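Two-armed cell at Hudlow workshop gets its spring tune-up

29 Mar 2019

Anyone who has walked past the long window at the Vindilgate workshop in Hudlow this month has probably stopped for a minute or two to watch the pair of white robot arms at work, and a good many people have tapped on the glass to ask what on earth they are up to with all those little colored blocks. The answer is that the cell is having its yearly service, and the blocks are how the people who look after it find out whether they have put everything back together properly.

The job belongs to Sólveig Ladefoged, who has kept the cell running since it was moved over from the old Voststead building, and to Sille Mogensen, who joined the workshop last fall and is learning the routine from her. Between them they have had the covers off, wiped down the joints, gone over the cables from one end to the other and replaced 2 of the clips that hold them against the arms. The clips are cheap little things, Ladefoged told us over a very welcome cup of coffee, but a cable that hangs the wrong way will rub every time the elbow bends, and then you are looking at a much longer afternoon.

"I would much sooner change a clip than a cable," she said. "I go along with my fingers first and my eyes second. You feel a rough spot before you see it."

The service comes due after every 2,000 hours of running, and the counter ticked over early in March. The last one turned up a connector that had worked itself loose, so this time Mogensen went around all of them with a flashlight and a paint pen, putting a small mark across each one so that any turning will show up at a glance next year. She also rewrote the checklist, which had been copied so many times that the bottom lines had faded away altogether – and which, she was pleased to find, had been missing a step.

Once the arms are back in one piece, the real patience begins. Each gripper is opened and closed by hand from the controls, then told where the tabletop is, then sent down very slowly over the brown mat to see whether it arrives where it should. After that come the wooden cubes. They are scattered by hand, a different way each time, and the arms are asked to go and pick them up.

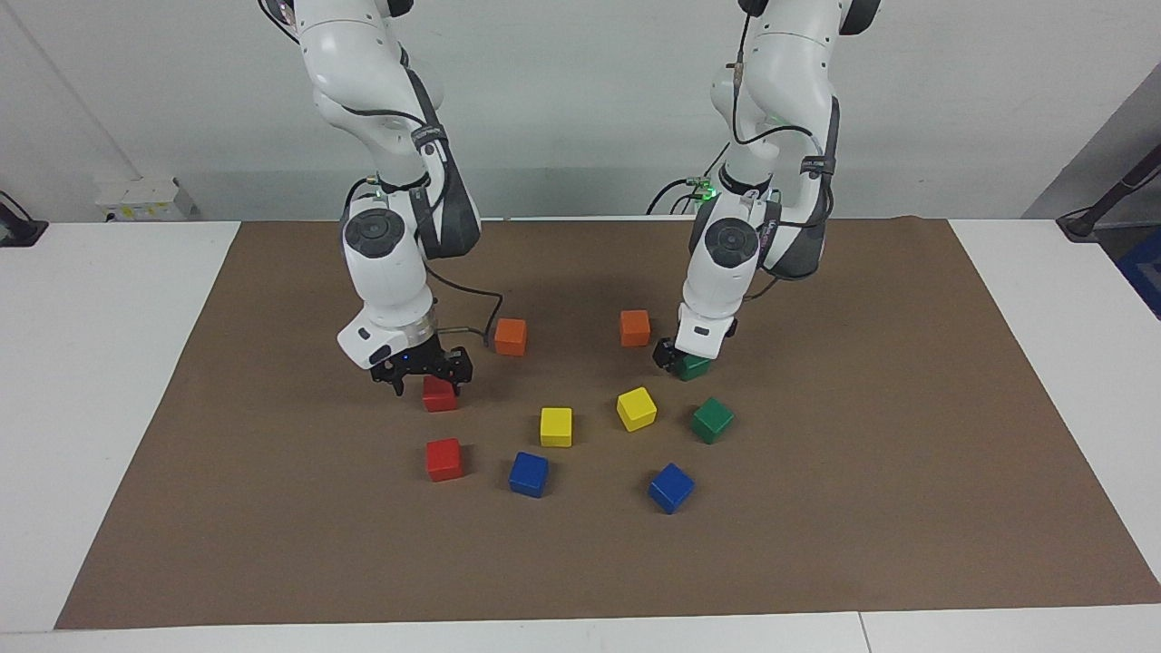
Mogensen likes the cubes set down at odd angles for this part of the work, because a row of neat, square blocks will forgive a gripper that has been put on slightly crooked. A turned cube won't. When one of the fingers touches a corner ahead of the other, the cube gives a little twist as it is gripped, and that is the sign to stop, loosen the gripper and line it up again. She did so more than once on the first day and says she has stopped minding.

The test sheet calls for 211 picks with each arm before the cell is signed off. It is an odd sort of number, and Ladefoged cheerfully admits she has no idea where it came from. It was on the sheet when the cell arrived from Voststead, and she has never had the heart to round it down.

Spare parts come through Kárason, the supply shop across the yard, where a box of finger pads and cable clips is kept on the shelf behind the counter with the workshop's name on it. The pads themselves did not need changing this year. They were cleaned, checked for wear and put back on, with a note in the log to look at them again in the summer.

The cell should be back on its ordinary duties next week, sorting small parts for the workshop's training classes. Until then the testing goes on most mornings, and visitors are welcome to watch from the hallway side of the window. Ladefoged asks only that people keep from leaning on the glass, as it has just been cleaned too.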